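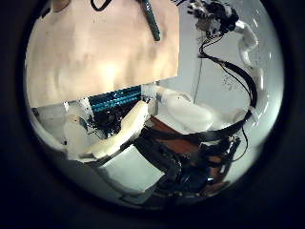
Floor 2, Going Up

The museum at Penora stood where the old salt store used to be, down at the end of the harbor road, and my aunt had been promising to take me since April. She was the sort of person who read every leaflet on the ferry from Guvia, folded them all back along their proper creases, and then asked the ticket lady everything the leaflets had already told her. Was there a coat room? There was. Was there soup? There was, until it ran out.

I was nine, and I wanted the whale. Everyone at school had talked about the whale.

"We'll start at the bottom and do it properly," my aunt said, and so we did the history of salt. We did salt for a very long time. There was a sack you could try to lift and a wheel you could turn, and a boy in a yellow raincoat turned it so long that his mother had to peel his fingers off it one by one. My aunt read about the Urken flood, all the way down to the small print, and told me that her own grandmother had lived 16 steps above the water line and never lost so much as a spoon.

Then came the pottery room, which I remember better than I expected to. The Đặng bowls were in there, 300 of them, blue and gray, on shelves that went right up to the ceiling. A guard with a soft voice told us they had come up from the harbor mud with hardly a chip, and that once a year he helped dust them. I asked how long it took. He said it took until he was sick of bowls, and my aunt laughed so loudly that a lady by the door turned around to look.

By then my feet hurt, and I had stopped asking about the whale. I think my aunt noticed - she noticed most things, though she liked to let you believe she was busy with a label. She closed her guidebook, took my hand and walked me past maps, past coins, past a whole room of ropes that on any other day she would have wanted to read from end to end.

The whale hung over the stairs. It was only the bones, of course, and somehow I hadn't known that. I had been picturing a real one, gray and shining, and for a minute I was so let down I could have cried. My aunt sat on the top step in her good coat and patted the place beside her.

"Look up through the ribs," she said.

So I did. There was a skylight, and the clouds were going over, and if you kept very still it was the whale that moved. It swam out over the harbor and off toward Guvia, and we went along with it until the bell rang for closing. The soup had run out by then. We ate her peppermints on the ferry home.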